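Mabuza Trio releases second album, Retine

CATTHORPE, 16/08/2023

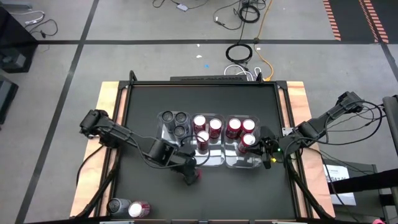
The improvising trio Mabuza has released Retine, its second album, on the Prarkenine label. The group consists of Mwende Magesa, voice, Hendrik Adams, bass clarinet, and Lionel Courtois, cello. Most of the five pieces are very quiet, and long stretches use a single held pitch. The longest, "Trays," calls for metal cans as percussion, played standing upright in clear plastic trays like the three set side by side on the black tabletop, and Magesa sings over them without words.

The album was recorded in March in Catthorpe by Morag MacKinnon. No overdubs were used.

"We left a lot out," said Adams. "Lionel had parts written down that we never played. The cello comes in late and stays low, and that was enough."

Retine is available on vinyl in an edition of 200 and as a download. The liner notes are by Mandla Nkosi.

The trio will play two concerts in Catthorpe this fall. Review copies and press photos can be requested from Prarkenine. Please give the name of your publication or station.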